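Questions I get asked a lot about packing up and sorting out

I run a little sorting and packing service out of Greenwood, and the same questions land in my inbox every week, so I've put my answers in one spot. If yours isn't covered, send me a note (Tuesday is my catch-up day).

Can I put network gear in a plain cardboard box?

Yep, as long as it fits without being forced. Take the cables and the power supply off first and coil them separately. I wrap a switch in an old tea towel or a bit of bubble wrap and pop it in on its edge, with the ports facing a side that won't get knocked. If there's a wall plate or mounting bracket that goes with it, bag it and tape the bag inside the lid. I once spent 2 hours in Arar hunting for a bracket that had gone in with the cutlery!

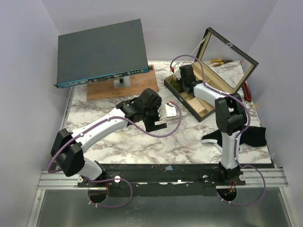

Label the cables too, both ends if you can stand it. A strip of coloured tape does the job and you'll thank yourself when you're plugging it all back in. And write on the box which room it's going to, because "computer stuff" means nothing at 9 at night.

Do I need to buy special boxes?

Nope. I get mine from Skekeck, the packaging place out past the tip, but anything clean and square is fine. I went through 400 of them last year and the boring medium size is still my favourite. Keep the huge ones for doonas.

What about clothes, fold or roll?

Depends on the fabric, really. Cotton tees I roll. Anything knitted or stretchy I fold loosely, and I try not to put a hard crease across a print or logo, as that's where they crack. Things with contrast trim or piping get folded along the seams so the edges sit flat.
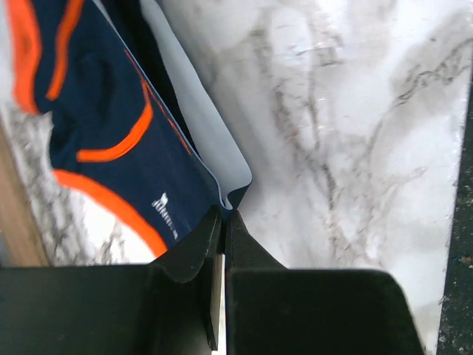
If something has two layers, smooth the inside one first and then the outside, otherwise you get a lump in the middle and the whole pile leans. Don't fuss over sports gear though. It's going to be worn and washed again by the weekend, so a quick fold in half and then half again is plenty.

How many piles should I make?

3 works for me: keep, pass on, not sure. The not sure pile goes in a box with the month written on it, and I look again after 14 days.

Do you come out to Wustberg?

I do! There's a small travel charge, and mornings are easier for me. Have the kettle ready and clear me a bit of floor.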